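28 February 2020

The night guard they want me to buy

I went in for a cleaning in January and came out with a treatment plan. It was printed on heavy paper, folded into a folder, and it said I was a "moderate nocturnal grinder" and that I should be fitted for a custom guard as soon as possible. I had never been told this before by any dentist, and I've been going to dentists since I was a kid.

The office is the one on Mundgate, where the old practice used to be before it got bought. I liked the old practice. It had bad magazines and a receptionist who never smiled, and you were out in half an hour. The new owners have a screen over the chair that plays a loop about the things you could have done to your teeth. Grinding comes up on that loop between whitening and clear aligners. So when the hygienist told me I was a grinder, I will admit my first thought was of the loop.

I asked how she knew. She said there was wear on my lower front teeth and a couple of flat spots farther back. Fair enough, but I'm middle-aged and I chew ice. I asked whether the wear was new or whether it could be twenty years old, and she said they couldn't tell without something to compare it to. The old practice's records had apparently not made it through the move. So the diagnosis rested on one look, on one day, with nothing before it.

Then the price. The guard is made by an outfit called Grallow and the office charges 211 dollars for the "essential" version. There's a better one, of course. There is always a better one. My insurance, through Planness, pays nothing toward either unless the dentist writes down that I have jaw pain, and I don't have jaw pain. The woman at the desk asked me if I was sure about that. I said I was. She asked whether I ever woke up with a headache. Who doesn't?

I went home and read for most of a weekend. I'm not a dentist, so take all of this as one patient being stubborn. What I came away with is that plenty of people grind their teeth and never have trouble from it, that a guard protects the teeth from wear, and that a guard doesn't seem to make most people stop grinding. They grind on the plastic. That last part was not in the folder. The folder said "relief from nighttime clenching," and when you read that line slowly it doesn't say whose relief or how much.

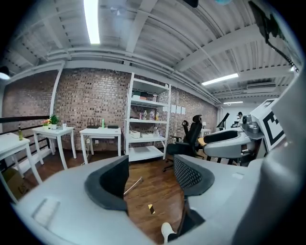

I also looked at the drugstore kind, the one you soften in hot water and bite into. It cost me 20 dollars. I wore it for 3 nights and hated it. It was thick, it made me drool, and on the second night I woke up to find it on the floor on the other side of the bed. The instructions say you will get used to it. Maybe. I can also believe that a badly fitting lump of plastic is worse than no plastic, and I noticed that the package had very little to say on the matter.

So there's a point in favor of the custom one, and I'll give it to them. A thing made to fit your mouth ought to be easier to sleep with than a thing made to fit everybody's. My sister has had hers for years and wouldn't give it up. She cracked a molar before she got it, though, and she used to wake up with her jaw aching. That's a different case from mine. When somebody tells me a product worked for them, I want to know what was wrong with them first.

I got a second opinion. A small practice on Yuen Street, two rooms over a shoe repair place. The dentist there looked at the same teeth for a good while and said yes, some wear, nothing he'd get excited about. He took photos and a mold, and said to come back in a year so we could see if anything had changed. He charged me for the visit, and I paid it more cheerfully than I've paid for anything in that line for a long time. He did say to quit the ice.

I know how this sounds. The second dentist told me what I wanted to hear, and I believed him. I've thought about that. He could be wrong and I could be grinding away my molars every night like a millstone, and in a year the mold will show it and I'll have to write a different post. If so I'll buy the guard. What I object to is being sold one on the strength of a single look and a video loop.

The Mundgate office has called twice since then to ask if I'm ready to schedule my fitting. The second message said the current price was only good through the end of the month. I'm still not sure how a medical need comes with a sale date. I've asked them to send over my X-rays and I'm waiting on those.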